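September, sim notebook, afternoon

Got 446 episodes out of the Felow scene before lunch, which cheered me up no end! Binned 28 of them for jitter at the start. The Coppens export still drops the last step - must fix that before anyone trains on it.
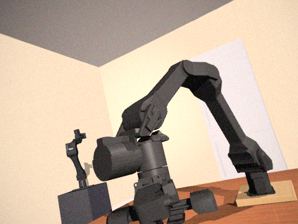

Contact labels are my next headache. Steltora's script marks contact by tip height alone, and with the foot of the big arm overlapping the pale board like this I'd much prefer a proper force reading (shadows are no help either). Trying 20 more episodes tonight with that logged.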